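25/05/2021
Dye trials, natural colours on wool

Started the second madder batch first thing. Scoured the Emier skeins last night in the big pot and left them to cool in the water, which was a mistake with this yarn. Two of the 5 skeins have felted a bit along the ties. Usable for colour samples, no good for the loom.

Mordanted at 10 per cent alum on dry weight. The fibre came to 450 g. Brought the pot up slowly and held it for an hour. The Climton thermometer reads high against the glass one, so I've gone by the glass one and put tape on the other.

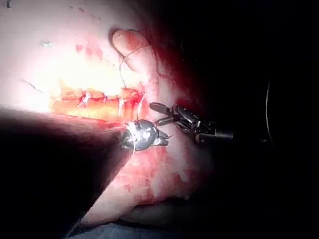
Uvcombe Textile Workshop – Dye Room

Madder went in at 30 g to the first skein, straight from the Sarmiento bag. Colour at half an hour was a flat orange. Added a pinch of chalk and it moved toward brick. Tap water here is soft, so I should have done that from the start. See sample 408 in the grey folder for the March result, which had chalk from the beginning and is a good deal redder.

Nadja Reisinger wants enough of the brick shade for a border. Told her to wait until the light test is done. Strips are on the window sill, half covered with card.

Exhaust bath kept in the lidded bucket under the sink. Please don't tip it out. I'll try it on the grey fleece next.

To order: alum, litmus paper, cotton tape for ties.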